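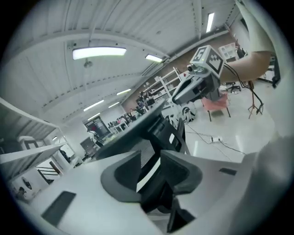 A slow laptop can make a whole Saturday feel wasted, and most of the time the cure is free. I keep a little routine for the machine on my workbench, and I love how quick it's become!

## Start with the startup list

Open your settings and look at everything that launches when you log in. Mine had a chat program, two updaters and a printer helper for a printer I gave away. Turn off whatever you don't need in the first five minutes of the day. You aren't deleting anything, so go ahead and be bold (you can always switch it back on).

Then restart. I mean a real restart, with the lid open, not just putting it to sleep.

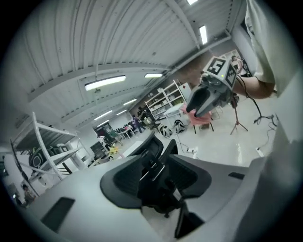

## Clear out the downloads folder

Sort it by size first. Mine held 2150 files last November, and the ten biggest were old installers I'd already used. Out they went, and I had 44 GB back before my coffee was finished!

Sort by date next and take a good look at anything older than last spring. If you can't decide, make a folder called "Maybe" and drag it all in there. Keep your tax papers and photos out of it, please, and give those a proper backup before you start deleting.

## Thin out the browser

- Bookmark the tabs you're saving for later, then close them. I once had 32 open and the fan never stopped.
- Check your add-ons. I had three that all blocked pop-ups, and one does the job fine.
- Clear the cache if pages look odd or won't load right. You may have to sign in again on a few sites, so have your passwords handy.

## Give it some air

Shut the laptop down, unplug it and carry it outside or over to an open window. Short puffs of canned air into the vents work best, with the can held upright. Don't let the fan whirl like a pinwheel, tempting as it is!
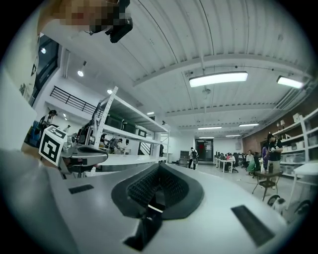
A soft brush is great for the keyboard, and a barely damp cloth takes care of the lid and the palm rest. Let everything dry before you plug back in. I set a timer for 30 minutes and go do the dishes.

Last job: install any updates that have been nagging you, with the charger connected. Big ones can take a while, so start them right before supper and leave the lid up.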